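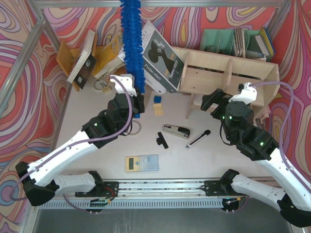
Blue duster, tilted books, and the swirly fabric I will never get tired of.

Dusting Books: Your Questions, My Answers

Hi, I'm Guadalupe! I sell secondhand books from my house, and I have 2,032 of them at last count (the spreadsheet says so, and I trust the spreadsheet more than I trust my stairs). I get a lot of mail about keeping books clean, so I put the questions I see most on one page. I'm not a conservator. I'm a person with a lot of shelves and a sensitive nose.

Do fluffy dusters work on books, or do they just push the dust around?

They work fine if you use them gently and often. A fluffy duster is great for light, fresh dust on covers and the tops of pages. For the gray felt that builds up on a shelf you haven't touched since last September, it will mostly throw the stuff into the air, and then you get to breathe it. I use a vacuum with a soft brush first on those shelves, then the duster.

Which duster should I buy?

Any long, soft one with a handle you like holding. I've tried a Vorex and a Tevar and I reach for both. The Tevar is longer, so it wins for high shelves, and the Vorex fits in my kitchen drawer. Please skip anything that comes pre-sprayed or feels oily. Paper soaks that up and you can't get it back out.

Do I have to take the books off the shelf?

For a quick pass, no. I just run the duster along the tops and call it a day. For a real cleaning, yes, I pull everything down to a table, one shelf at a time. Wipe the empty shelf with a barely damp cloth, let it dry all the way (I go make coffee), and then put the books back.

What's the right way to dust the top of a book?

Hold it closed, firmly, and stroke away from the spine toward the front edge. If you go the other way you can push dust down into the gap behind the spine, and it stays there forever. Keep a good grip on the covers so the pages don't fan open. Small paperbacks are the worst for this – they always want to open!

My books lean. Is that bad?

For an afternoon on the table while you clean, it's no big deal. Mine slump all over each other and nobody gets hurt. For months on a shelf, leaning can twist the spine, and thick heavy books get it worst. Stand them up straight with a bookend, snug enough to stay put and loose enough that you can slide one out without a fight. If a book is really big, lay it flat.

Are wooden bookends okay?

I love them. Run your hand over the side that touches the books and feel for splinters or sticky varnish. If it's rough, a little sandpaper fixes it. I had one from Palacios, a shop near my sister, that needed five minutes of sanding and has behaved ever since.

Dark covers show every speck. Help?

Ugh, I know. Black and dark green ones look dusty ten minutes after you finish. Use a clean, dry microfiber cloth after the duster, with light pressure, and check a corner first to be sure no color comes off. Glossy covers can take a bit more rubbing than matte ones. Matte covers pick up shiny spots if you scrub, so don't scrub.

How do I clean the duster itself?

Shake it outside, with the wind going away from you (I learned this one the hard way). When shaking stops helping, check the label. If it's washable, I use cool water and a drop of dish soap, rinse it well, and hang it up overnight. It has to be completely dry before it goes near paper again.

How often do you do all this?

Quick dusting every Saturday, in whichever room is bugging me. The pull-everything-down version happens a shelf at a time, whenever I feel like it. I list 240 books online and those get wiped before they ship, every single one.

What if I find mold?

Stop dusting! A duster spreads it to the neighbors. Put the book in a bag by itself, keep it away from the others, and ask someone who repairs books for a living before you do anything else.

Can I send you a question?

Sure, use the form on the contact page. I answer in the evenings, and I'm slow when I'm packing orders. If it's about a musty smell, tell me where the book has been stored and how long you've had it.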